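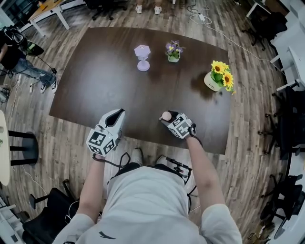

Opinion | Apps & Online Services

Paying for storage should not mean losing the way out

Oria told its customers in January that the free plan would shrink. Anyone with more than 2,000 files on a free account now has to pay, delete the extra or move somewhere else. The emails gave people 28 days to decide.

I have no quarrel with the charge. Storing other people's files costs money, and the free plans of the past decade were paid for by investors who wanted sign-ups. Oria was bought by Braranik last year, and a new owner was always going to look at the accounts that bring in nothing. I pay for my own plan and have done for years.

My complaint is with the export tool. A company that changes its terms should let people leave with everything they brought in, in the state they brought it in. Oria's does not do that.

I tried it on a Wednesday evening with an old account of mine that held 552 files, most of them scans and photographs with a few long documents. The request took a minute to make and the archive was ready by the next morning. All the files were in it. The folders were not. Everything had been put into one directory, and where two files shared a name the second had been given a string of digits at the end. Captions I had typed in were in a separate text file with no clear link to the pictures they belonged to. The dates on the files were the date of the export.

With a small account you can put that right in a weekend. I would not like to try it with 3,000 files, and the people with large accounts are the ones being asked to go.

Oria's help page says the archive contains "your original content". In a narrow sense it does. But the order people put their things in is part of the content too. Someone who has spent years sorting family papers by branch and decade has done real work, and the service has kept that work and handed back the raw material. The information must exist, because the folders still show up correctly on the website. Leaving it out of the export was a decision, or at best something left undone for a long time.

Other services manage it. Qaisi, which is smaller and by all accounts has far fewer staff, gives you a zip with the folders as you made them and the captions written into the files. Brodora does the same, although its archives arrive in parts and you have to join them yourself. Neither is perfect. I find Qaisi's search poor and Brodora's phone app slow. Still, I would be happier putting something important in either of them, knowing what I would get back.

Some people will say that customers should keep their own copies, and they should. I keep two, one on a drive in a drawer and one at a relative's house. But these services were sold for years on the promise that you could stop worrying about drives in drawers. Oria's old front page said more or less that. It is a bit late to tell people on a free plan that they ought to have been doing the job themselves all along.

Others say the market will sort it out, and that people will pick the service with the better export. I doubt it. Hardly anyone tests the exit when they sign up. They look at the price, the space on offer and whether the app is pleasant to use. By the time the export matters, the choice was made years ago.

So I would like to see a plain rule, whether it comes from a regulator or from the industry itself. If a service cuts what it offers to existing customers, it must first provide an export that keeps folders, names, dates and captions, and it must leave the account readable until that export has been downloaded. Four weeks is too short for people who are ill, travelling or simply do not read every email from a company they signed up with long ago. Six months would be fair.

Braranik could do this without being told. The folder data is there, and the work of adding it to the archive cannot be large next to the cost of buying the company. Until it does, my advice to anyone with an Oria account is to pay for one month, take your time, copy the folders down one by one from the website and cancel afterwards. Check the captions before you close the account, as they cannot be recovered later.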